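Shazia Kakakhel keeps the handling rules for the manipulation benches at Jongate in a single document, two pages long. She has rewritten it 13 times. The current version went up in June, and most of it concerns things people do before an arm moves at all.

She spoke with us on a Thursday afternoon, between sessions, with operator Demetrius Whitlock joining for part of the conversation. 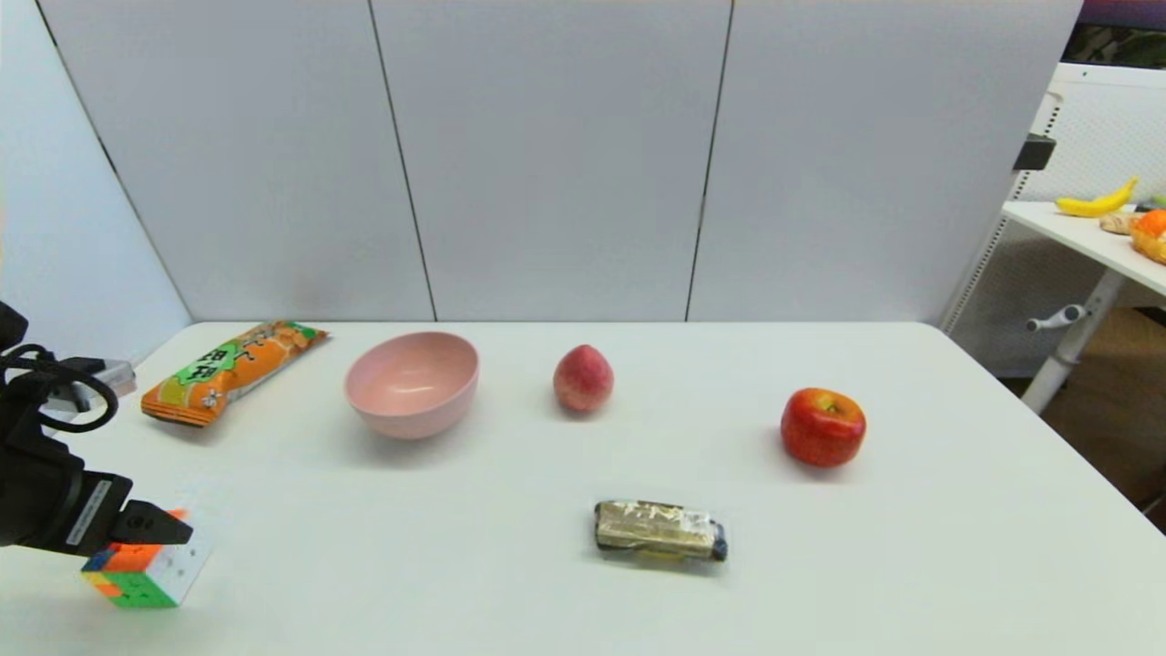
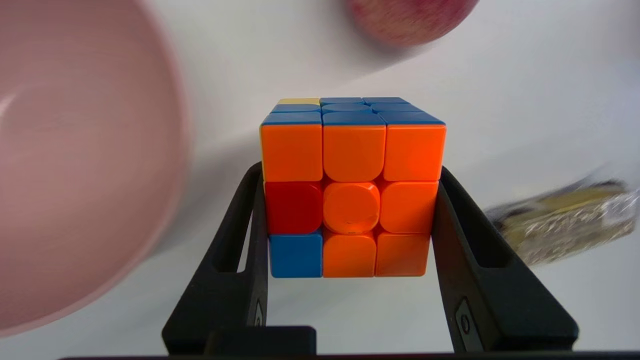 Who decides when a recorded run is good enough to keep?

The operator marks it first, and a second person who was not at the bench confirms it. If the two disagree, the run is set aside and Kakakhel looks at it herself at the end of the day.

"The operator knows what they were trying to do, and that makes them a bad judge of what the recording shows," she said. "They fill in the gaps. The second reader only has the recording and the written task."

The rule came out of an audit done by Anum Naqvi, who went back through 2,372 runs after the first season of work. Nearly 900 had a task line that did not match what was carried out. In most of those the difference was small, such as a bowl named as the target when the object had been set down next to it. Kakakhel said small differences were the ones that worried her, as they had passed every check in place at the time.

The written task now comes before the run. An operator types the line, reads it aloud, and starts. Changing it afterward is not allowed. If the operator picks up the wrong thing, the run is marked as failed and stays in the records under that label.

Whitlock said this was unpopular in the first weeks. "You feel like you're getting graded. You had a good grasp, you put it down clean, and it's a fail because you typed apple and went for the peach. I argued about it. I don't argue about it now."

The rules on objects are shorter. Anything with a soft skin is checked at the start of each session and replaced if it is marked. Food used on the benches is not eaten afterward, and it goes in a separate bin. Packaged items stay sealed, and a wrapper that has split is taken out the same day. Hard objects are wiped down between operators.

Objects are also moved between runs. Kakakhel wants every item on the table shifted by at least a hand's width, including the ones that are not part of the task. "People will move the one thing they're going to grab and leave the rest where it was for an hour," she said. "Then you have an hour of the same table."

On safety, the document borrows heavily from the one used at Dendon, where Kakakhel worked before. Hands stay off the table while the arm is powered. The stop button is tested at the start of every shift, and the person who tested it signs for it. Two people are needed to clear a jam, one of them standing at the button.

Eusebio Iglesias, who runs the sister site at Mirani, uses the same safety section but has dropped the rule about reading the task aloud. His benches are close together and the operators were talking over one another. Kakakhel said she did not object. She has asked him to compare the mismatch numbers from both sites in the fall.

Asked what she would change next, she named the section on fatigue. Operators currently rotate out after 2 hours, a figure she took from the old document and has never tested. Whitlock thinks it is too long for small objects and about right for everything else.

"I'd like to have a reason for the number," Kakakhel said. "Right now I have a number."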